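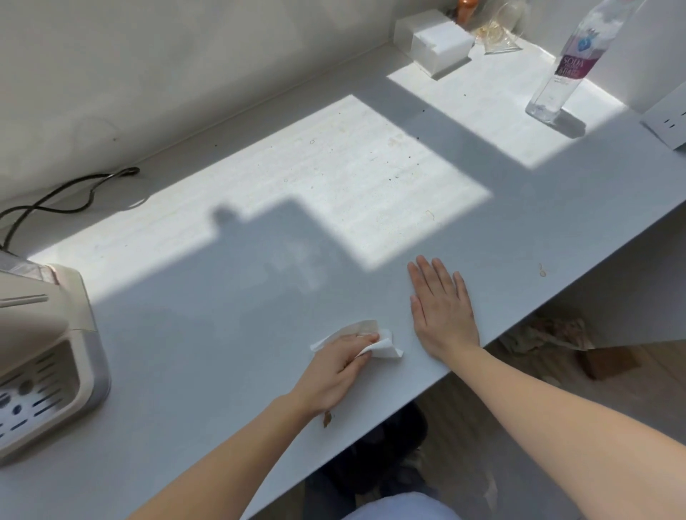

Guides > Lumska Bench Arm > Set-up > 4. Preparing and cleaning the work surface

3 comments | 13 shares

4.1 Before you wipe

1. Press Stop on the pendant and wait for the status light to turn white.
2. Turn the key to Hold and take it out. Keep it on you until the surface is clear.
3. Move cups, bottles and loose cables out of the robot's reach area.

CAUTION: Never wipe inside the reach area while the arm is in Run or Teach. Slow speed does not count as stopped.

4.2 Wiping by hand

4. Use a plain dry tissue first. Crumbs and powder turn to paste if you start with a damp one.
5. Put your free hand flat on the surface, outside the spill.
6. Press the tissue down and wipe toward the front edge – short strokes, one direction.

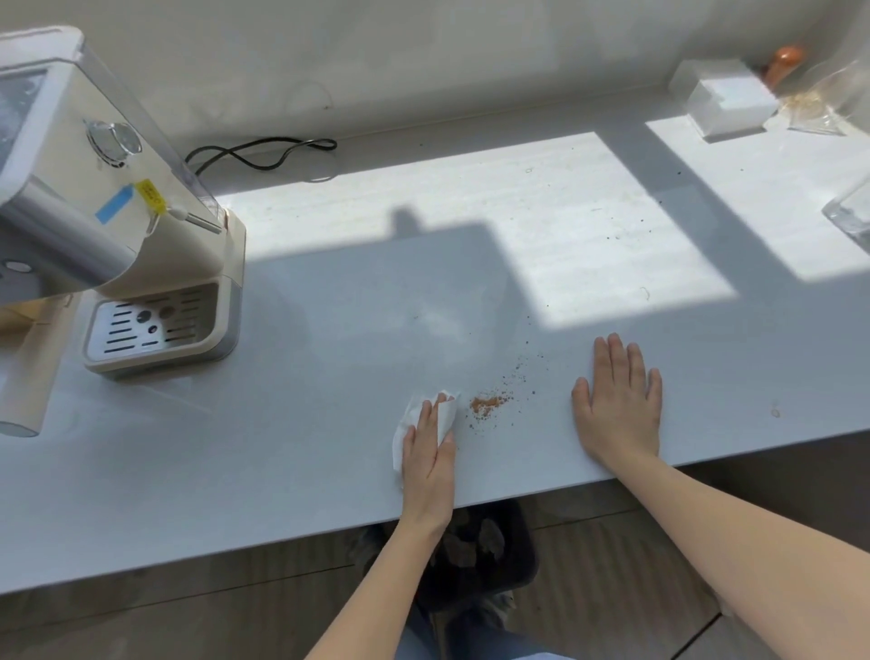

Fig. 4-2. Tissue in the left hand, right hand flat on the counter, crumbs between them.

7. Go over any brown marks again with a damp tissue, then dry the surface.
8. Check the surface from a low angle. Bright sunlight and hard shadows can hide small specks from the arm's vision system.

NOTE: If the surface is next to a coffee machine or other heated appliance, keep the arm at least 110 mm from it in all taught paths.

4.3 Returning to work

9. Put the key back, select Teach and run the path once at low speed.
10. Write your initials in the cleaning log. Questions about the log go to Jean MacLeish at Lumska – see the contacts page.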